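Surfaces and Finishes > Identification and Repair

Thread: Striped pale tabletop, lamella or printed laminate?

Started Jul 12, 2023

#1
grainline_c

I picked up a used work table sold as a Bonico. No paperwork. The top measures 1805 mm by 869 mm and the seller, a Lindqvist outlet that was clearing office stock, wanted 200 dollars with the legs. I need to decide between oiling it and leaving it alone, and that depends on whether it is wood or a print. The grain runs lengthwise. 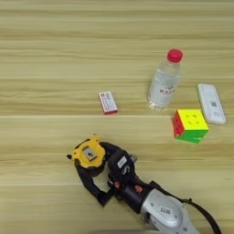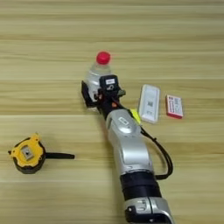
What I have checked

1. Edges. All four have a 3 mm band, glued, same color as the face. The band hides whatever is behind it, so the edge tells me nothing about the core.

2. Underside. Painted gray, hard paint. I have not scraped it.

3. Sound. Knuckle test gives a dull, even note across the full width.

4. Water. A drop left for ten minutes stayed as a bead and wiped off without a mark. That only says there is a film on top.

The table gets drink bottles and small packages put on it all day, and tape measures dragged over it, so I would like to know what wears first. Plesier hardwax oil is what I have on the shelf.

#2
mdf_skeptic

Printed laminate. The bands are too regular for solid staves. They alternate lighter and darker all the way across the width with very little wander. Real staves from a mixed batch would give you a couple of odd ones.

Do not put oil on it. Oil on a melamine face does not cure into anything. It sits there and collects dust until you take it off with solvent.

#3
Carmela Fiore

I disagree with the reasoning, though the conclusion may be right. Look at the first photo, just above the middle. There is a brighter line and the grain shifts a little across it. There is another brighter line near the top third. A shift at a joint is what glued boards do.

It is also what a decent print of glued boards does, so it proves nothing yet. What matters is whether the pattern repeats. Prints come off a cylinder and repeat at a fixed distance. Pick one distinctive streak, put masking tape beside it, and look for its twin farther along the length and then across the width.

#4
mdf_skeptic

A repeat can be longer than the table. Absence of a twin tells you nothing.

#5
Carmela Fiore

Correct. Presence of a twin tells you everything, and the search takes five minutes.

#6
thinkerf

You are both leaving out veneer. Reconstituted veneer is real wood, dyed and pressed and sliced again, and it gives exactly this kind of even striping. It is common on office furniture. It would also explain the glued edge band and the dull knock, which you would get from any sheet core.

If it is veneer, the face is thin and probably lacquered at the factory. Oil will not get through lacquer. Sanding will get through the lacquer and then through the veneer, in that order, faster than you expect.

#7
grainline_c

Taped and searched. Found no twin along the length. Across the width there are two streaks that look similar, but one has a small dark fleck and the other does not. I would not call it a match.

The lines Carmela mentions cannot be felt with a fingernail.

#8
Corrado Bortolotti

Fingernail is not sensitive enough on a filled surface. Use raking light. Room dark, flashlight flat on the table, beam at right angles to the grain. Open pores show as short dark dashes that line up with the color. An embossed laminate also shows texture, but on the cheaper ones the texture ignores the color underneath, so you get a pore running straight through a light band and out the other side.

Second check: find a screw hole underneath. Every table has at least one that was drilled and then not used. Run a bit in by hand, one or two turns, and look at what comes out. Fine brown dust is fiberboard. Flakes are particleboard. Curls are wood. You stay well short of the face and the hole was there already.

#9
mdf_skeptic

The second check identifies the core. He asked about the face.

#10
Corrado Bortolotti

Curls would settle the face too, for practical purposes. I have never seen anyone print stripes over a solid core.

#11
thinkerf

I have, on a school bench. Admittedly once.

#12
grainline_c

Results.

Hole near the rear left leg: flakes. So particleboard.

Raking light: very short dashes, shallow, and as far as I can judge they follow the color. I checked one section near the middle and one at a corner. At the corner there is a small chip under the edge band, and the exposed layer is pale with fibers that lift when I pick at them.

#13
Carmela Fiore

Fibers that lift are veneer. Chipped laminate shows a brown or black paper layer with a hard, brittle edge. Can you tell whether the exposed layer is thinner than a business card?

#14
grainline_c

Thicker than the card, thinner than two.

#15
Carmela Fiore

Then I would treat it as lacquered veneer on particleboard. No oil, no sanding.

#16
mdf_skeptic

I will give you veneer on the strength of the fibers. I still say the photos alone look like a print. They could not have settled it either way.

Seal the chip before anything else. Particleboard swells at an open corner and does not go back. Thin wood glue worked in with a toothpick, clamp the band, wipe, leave it overnight.

#17
grainline_c

Agreed on the chip. Remaining question is wear. Is it worth adding a coat over the factory finish, or should I use a mat?

#18
thinkerf

Adding a coat means scuffing the old one evenly and hoping the two are compatible. On a factory finish of unknown type I would not. If you insist, test underneath the edge band where the lacquer wraps over, if it does.

Plastic bottles are low risk. The ridged kind with the red cap you have there weighs little, and any condensation ring on sound lacquer wipes off. Leave it standing in a puddle over a scratch and you will get a gray mark. The tape measure is a bigger concern. If yours has a metal hook on the end, it will cut a line every time the blade snaps back.

#19
Corrado Bortolotti

Seconding the hook. I fitted a Naltex polypropylene sheet over the working half of a similar top in June and left the other half bare. The bare half already has fine scratches running across the grain. Across the grain is where they show on a striped face, so measure lengthwise when you can.

#20
mdf_skeptic

Clear sheet over lacquer can print. Plasticizer migrates from soft vinyl and leaves the finish tacky. Polypropylene should be fine. Lift it once a month all the same and wipe both sides, as water creeps under the edge and stays there.

#21
grainline_c

Glue is in the corner and the band is clamped. I will order a polypropylene sheet cut to half the length and the full 869 mm, corners rounded. The oil goes back on the shelf.

One more thing. There is a very slight difference in sheen between the center and the ends. Worn finish, or cleaning product?

#22
Carmela Fiore

Wipe one small patch at each spot with mineral spirits, let it dry, and compare. If the difference goes away it was residue. If it stays, the lacquer has been polished down by sleeves and there is nothing useful to do about it short of refinishing. Post the result either way, I have the same thing on a desk here.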